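From the workshop: a few weeks with the Pesden two-arm bench kit

Those of you who came along to our February open evening will remember that Heloísa Evangelista promised (rather rashly, she now says) to write up whichever bench kit we ended up having on trial. Well, it is the Pesden, it comes to us through Flikico on their try-before-you-buy service, and since Heloísa is up to her elbows in the spring timetable the writing has fallen to me. I don't mind a bit. I've had a lovely time with it.

For anyone new to the newsletter, we do small sorting and packing jobs for makers who are too big to do it all at the kitchen table and too small to want a packing hall. Most of what we handle is short runs of odd-shaped things, and a kit that needs a fortnight's setting up for every new item is no good to us at all. Flikico's offer is a pair of arms, the fingers, the software and a day of somebody's time to get you going, and you send the lot back after 23 days if you don't get on with it.
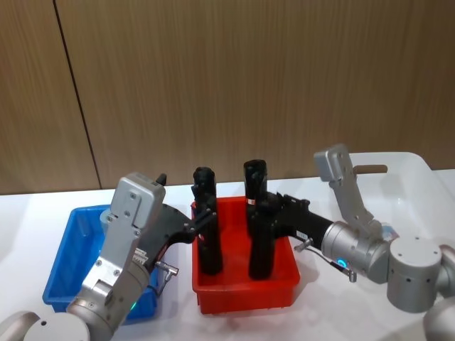 The Pesden is sold as a kit for picking and sorting between shallow trays, and I'm glad to say that is the job it seems happiest with. Setting up took Anderson Portela and me a morning and a good part of the afternoon, with a break while we hunted for the right hex key, and by four o'clock we were teaching it our first moves. I should say a word on the fingers, as that is what most of you have asked me about. They are long and black, and the makers have given them plenty of reach, so both arms can get to the red bin at once and each go for its own black cylinder, even with the pair standing fairly close together. On our old Damasceno set we would have had to send the arms in one after the other, with a good deal of waiting about. The price of all that length is that you do have to think about where the left arm passes on its way across, and Anderson has got into the habit of planning the route on paper first, bless him.

Now for the grumbles, of which I have 2. The manual is thin, and the chapter on changing fingers sends you to another chapter that sends you straight back again. The software also likes to forget your tray positions if you close it without saving, and it doesn't ask! I lost a whole set that way and was not fit to talk to until I'd had my tea. Flikico were very kind on the telephone and walked me through putting it right, and I'm told an update is coming, though I didn't get a date out of them.

We still have around 11 days left of the trial and would like to give it something softer to hold before we make up our minds. If you are a Vavmont member and have a boxful of awkward items you could lend us, do drop them at the front desk with your name on the lid, and Heloísa will see that they come back to you.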